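Home > Storage > Cable & Cord > Ikivent Small Parts Bins, Pair

Ikivent Small Parts Bins, Pair (White + Clear)

Sold by Lirodis. Item group: bench storage. Pack of 2.

Two open-top plastic bins for cables, leads and other small items that end up loose on a work table. One bin is white and the other is clear. They are close enough in size to stand side by side without wasting bench space, and the white one has a cut-out handle on the upper rim. 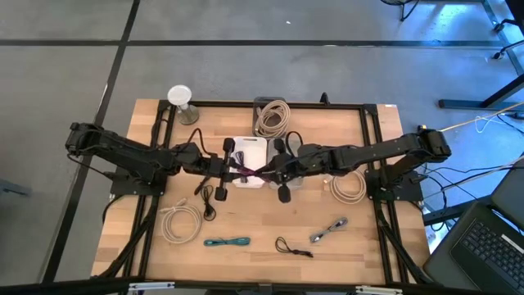

White and clear bins side by side, with loose cables on the table.

Most customers use the pair to split cables into two groups. Thin colored leads go in one bin and heavier black cable goes in the other. Coil longer cables before you put them in. Short leads can go in as they are, although they will tangle over time and you may want to tie them.

The bins have no lids. Long rope or large coils should be kept next to the bins or on a spool, as they will take up all the room inside.

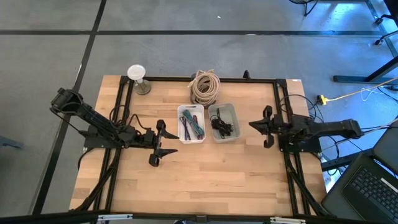

For a bench with more than two kinds of cable, order a second pack and give each bin a label. The Geraghty stick-on labels (sold separately) peel off plastic cleanly and can be written on with any marker.

Care: wash by hand in warm water with dish soap. Let dry before refilling. Do not use solvents.

In the pack: 2 bins. Cables and accessories not included.

Shipping: orders leave our Mikgate warehouse in 2 business days. Returns are accepted on clean, unused bins in the original wrap.

Stock: 2000 packs. Next delivery due in March.

Page updated Jul 4, 2023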